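The junk drawer, finally

September is when I do the drawers. I don't have a good reason for the month. The summer stuff comes in from the porch, there's no place to put it, and I end up opening every drawer in the house to see what can go.

The worst one is the deep drawer in the hall cabinet. It's where tape goes, and batteries, and the instructions for things we gave away years ago. I pulled the whole drawer out and carried it to the table. It was heavier than I expected.

Most of it was paper. I found the manual for the Homley fan heater, which died two winters back, and a Molgate paint card with one color circled in pencil. It's the color of our bathroom, so I kept that. The receipt for the hall cabinet itself was in there too, 329 dollars. I remembered it as less.

Then there was the tape. I buy a roll every time we paint or mail something because I can never find the last one. Same with little caps and lids. I have a rule that a cap with no bottle gets thrown out, and I don't follow it.

Abdelghani El Khatib from next door came by around four to return a ladder and told me he keeps his tape on a broom handle screwed to the garage wall. I may do that. For now it's going back in the drawer, but at the front.

The other thing I wanted was a small bin with a lid for the table, for scraps while I sort. A grocery bag works until it falls over. A little one with a flip top stays open while you use it and closes when you're done, and it can live in the bathroom afterward.
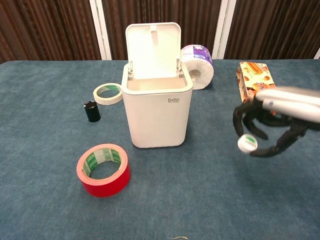
The little white bin on the table, lid up, with both kinds of tape.

After the tape I went through the batteries, which took longer than the rest of the drawer put together. I don't own a tester, so I tried them one at a time in the kitchen clock. The dead ones are in a jar by the door - the hardware store takes them.

I put the drawer back before dinner. It closes all the way now. The shelf above it is next, and that one is mostly light bulbs and extension cords.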